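Troton Community Kitchen - November progress report to the Cimum small grants desk

Hi again! November was a good month, and a busy one, so I'll try to keep this short (no promises).

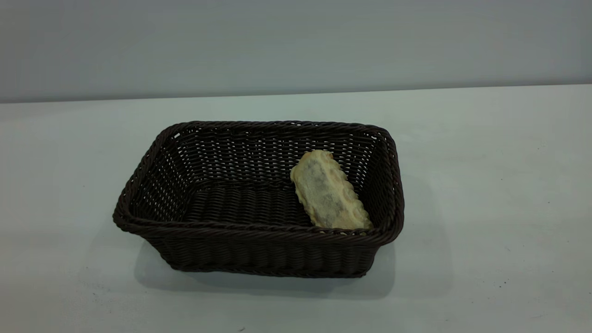 What did the grant money go toward this month?

Mostly the bread and pastry table at the morning coffee hour - flour, fillings, the serving baskets and a second shelf for the proofing corner.

The pastry part is what I'm happiest about. We started out putting everything on big metal trays, and people kept walking right past them. Orestis Triantafyllou, who runs our baking group, wanted dark woven baskets with a good thick rim, and I was a little skeptical (they're a pain to brush crumbs out of). But a golden pastry looks so much better against that dark brown, and folks do stop and take one now. I've come around!

We ran 18 coffee hours and baked for all of them except 2, when the oven at Gkikas Hall was out. Those mornings we bought rolls from the store and nobody seemed to mind much. The repair is done and paid for out of our own funds, so it won't show up in your numbers.

The baking group has 20 regulars now. A few of them had never made dough before and are already arguing over the right way to crimp an edge, so I'd call that going well. We're still slow on the filled ones. Rolling takes forever on that small table, and I'd like to borrow a longer one before the holidays.

Money left in the supplies line is $43. I know that's tight, but the flour for next month is already in the pantry, and the Uvix order (parchment and paper liners for the baskets) has been paid. I still owe you the receipt for the shelf - it's in my coat somewhere and I'll send it along with the sign-in sheets.

Could we move our next call to 10 a.m.? The ovens are full before then and I can't hear a thing.

Contact the kitchen office | © Troton Community Kitchen | Back to top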